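Search the Brerklow Household Encyclopedia Search
Mug
Reading time: 4 minutes

A mug is a drinking cup with a handle, usually made for hot drinks and used without a saucer. It holds more than a teacup and has thicker walls, and in most homes I know it's the first thing out of the cupboard in the morning. I've looked after the kitchen entries here for a while and this is my favorite one to fuss over, so please forgive the length!

Shape and parts

The parts have plain names: rim, wall, base (or foot, if there's a raised ring underneath) and handle. A straight-sided mug is a cylinder and gives you the same width all the way down. Tapered mugs get narrower toward the base, and a lot of them will nest a little if you stack them, though I wouldn't stack glass that way because it can wedge.

Some glass mugs are faceted, meaning the sides are made of flat panels instead of one smooth curve. I love these. They catch the light, they give your fingers something to hold, and they hide water spots better than plain glass does. The base is often quite thick, so the drink looks deeper than it is (a trick my favorite coffee counter, Ekik in Okport, has been playing on me for years).

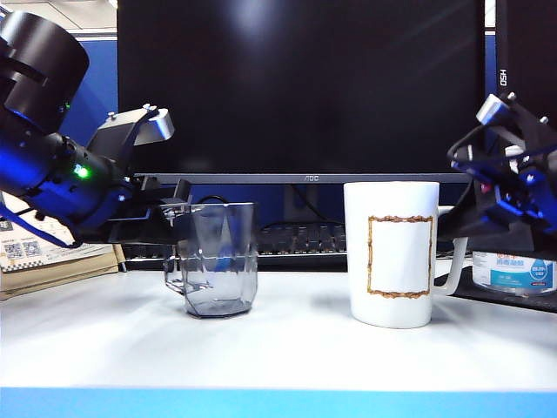

Handles come in more kinds than you'd think. The loop that takes two or three fingers is the common one, but there are ear shapes, squared shapes and those tiny ones that only take one finger and make you use your other hand anyway. On pottery the handle is often made separately and joined on while the clay is still damp. If that join wasn't made well, it's usually where the mug gives up.

Materials

Ceramic. Most everyday mugs are stoneware or porcelain, glazed inside and out. Stoneware is heavier and forgiving. Porcelain is finer and can be very white. Both will chip at the rim if you knock them on the faucet, which I do.

Glass. Soda-lime glass is the ordinary kind and doesn't like sudden heat. Borosilicate takes it better. If you don't know which one you've got, warm it with tap water before the boiling water goes in.

Metal. Enameled steel and stainless steel are camp favorites. They don't break, and the single-wall ones will burn your lip.

Decoration

Plain white is the great all-rounder, and it's also what decorators start from. A printed border around a blank panel is an old idea: the frame goes on at the factory and the middle is left for a name, a photo or a message. Hjørdis Kristiansen, who has decorated mugs for the Leiva pottery shop, tells me she did a run of 200 one July and the gold was the fussy part. Metallic trim can spark in a microwave and tends to wear away in the dishwasher, so hand wash anything with real gold on it. Brown or yellow borders are often just ordinary color, and you can relax about those unless the maker says otherwise.

Washing and storing

Dishwasher for plain ceramic, top rack for glass if it's marked safe, hands for anything you'd cry over. Tea stains come off with baking soda and a damp cloth. I keep mine rim up, my sister keeps hers rim down, and we've both still got mugs.

I own 21 at the moment. Siham Ezzat, who edits this section, has told me that's too many for a household of two, and I've noted her objection here for completeness.

Packing

Fill the inside first with crumpled paper, then wrap the handle on its own, then roll the whole mug. Clear plastic is fine as an outer layer because you can see what you've packed, but a thin sheet doesn't cushion much by itself. Stand mugs upright in the box and pad the gaps. Save the packaging if it's in decent shape, since it'll do for the next move.
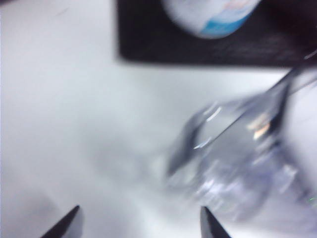
Crumpled clear plastic packaging on a pale surface, beside a black object.

One more packing note: glass and ceramic can share a box as long as there's padding between them. Write the room on the side of the box as well as the top.

Related entries
Teacup
Tumbler
Saucer
Glaze
Cup hooks and mug trees
Removing tea stains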